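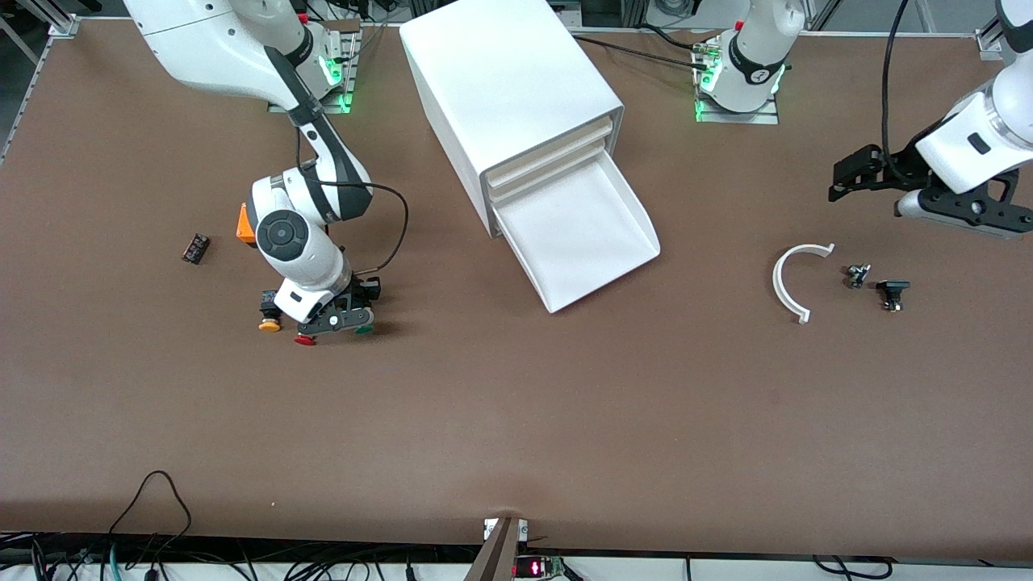 Robotisches Lernen, Teil 5
Zweiarmige Manipulation: Nachahmungslernen mit Aktionsblöcken

Stand der Unterlagen: November

5.1 Worum es geht

In Teil 4 wurde eine Politik trainiert, die aus jedem Kamerabild genau eine nächste Gelenkstellung berechnet. Bei kurzen Greifaufgaben mit einem Arm funktioniert das. Bei zwei Armen und längeren Abläufen summieren sich die kleinen Vorhersagefehler. Der Arm gerät in Stellungen, die in den Demonstrationen nie vorkamen, und die Politik hat dort keine brauchbare Antwort gelernt (Verteilungsverschiebung, siehe Teil 3).

Behandelt wird jetzt das Verfahren Troneck. Es sagt pro Bild einen ganzen Block künftiger Aktionen voraus. Als Aufgabe dient durchgehend das Einräumen von Kleinteilen in einen Schubladenschrank mit zwei Armen. Der Datensatz dazu heißt Praka und liegt im Kursverzeichnis.

5.2 Aufgabe und Daten

Eine Episode besteht aus Greifen, Ablegen in der offenen Schublade und Schließen der Schublade. Auf dem Tisch liegen unter anderem farbige runde Tasterkappen und kleine schwarze Bauteile. Die Kappen sind für das Verfahren interessant, weil sie sich in der Farbe unterscheiden, in der Griffhöhe aber kaum. Eine Politik, die nur auf Farbe achtet, fällt bei den dunklen Bauteilen auf.

Praka enthält 600 ferngesteuerte Episoden. Die Startlage der Teile wurde vor jeder Episode von Hand verändert, der Schrank wurde gelegentlich gedreht. Abgebrochene Versuche sind im Datensatz verblieben und mit einer Marke versehen. Für die Grundübung werden sie ausgeschlossen.

Bezeichnungen: »rechts« und »links« beziehen sich immer auf den Roboter. Aus Sicht der Tischkamera steht der rechte Arm also links. In den Abgaben des letzten Jahrgangs war das die häufigste Fehlerquelle. Die Kanalreihenfolge im Aktionsvektor ist erst rechter Arm, dann linker Arm, jeweils mit dem Greifer am Ende.

5.3 Aktionsblöcke

Sei o(t) die Beobachtung zum Zeitpunkt t und a(t) die Aktion. Statt p(a(t) | o(t)) wird gelernt:

p(a(t), a(t+1), ..., a(t+k-1) | o(t))

Die Blocklänge k ist der wichtigste Parameter. Mit k = 1 erhält man das Verfahren aus Teil 4. Ein großes k verringert die Zahl der Entscheidungspunkte, macht die Ausführung aber blind gegenüber allem, was innerhalb des Blocks passiert. Rutscht eine Kappe beim Schließen der Finger weg, wird das erst beim nächsten Block berücksichtigt.

Troneck berechnet deshalb in jedem Schritt einen neuen Block und mittelt die sich überlappenden Vorhersagen für denselben Zeitpunkt. Die Gewichte fallen exponentiell mit dem Alter der Vorhersage:

w(i) = exp(-m · i), i = Alter in Schritten

Bei kleinem m ist die Bewegung glatt und träge. Bei großem m reagiert der Arm schneller, und die Übergänge werden unruhig.

5.4 Ergebnis

Vergleichsgröße ist die Zahl vollständig gelöster Episoden bei je 21 Testläufen. Ein Lauf zählt nur, wenn alle geforderten Teile in der Schublade liegen und diese geschlossen ist.

Einzelschritt (k = 1): 5 von 21
Troneck ohne Mittelung: 12 von 21
Troneck mit Mittelung: 17 von 21

Die verbliebenen Fehler traten überwiegend beim Greifen auf. Beim Schließen der Schublade gab es in der gemittelten Variante einen Fehlversuch, der Greifer lag dabei zu hoch an der Front. Die Stichprobe ist klein. Der Unterschied zwischen den beiden unteren Zeilen sollte nicht überbewertet werden.

5.5 Übung

Die Übung läuft in der Umgebung Gazi. Zugang wie in Teil 2.

a) Praka laden, markierte Episoden entfernen und den Verlauf beider Greiferöffnungen für eine Episode auftragen. An welchen Stellen bewegen sich beide Arme gleichzeitig?
b) Troneck mit drei selbst gewählten Werten von k trainieren, jeweils 1000 Schritte. Der Validierungsfehler ist für jeden Wert anzugeben.
c) Für das beste Modell m variieren und die Glattheit der Gelenkverläufe vergleichen. Das verwendete Maß bitte definieren.
d) Die ausgeschlossenen Episoden wieder aufnehmen und b) für einen Wert von k wiederholen. Befund in wenigen Sätzen.

Abgabe als PDF über Stament, Code als Anhang. Gruppen bis zu drei Personen sind zulässig. Für c) genügt die Auswertung auf den aufgezeichneten Daten, Läufe am Roboter sind erst in Teil 6 vorgesehen.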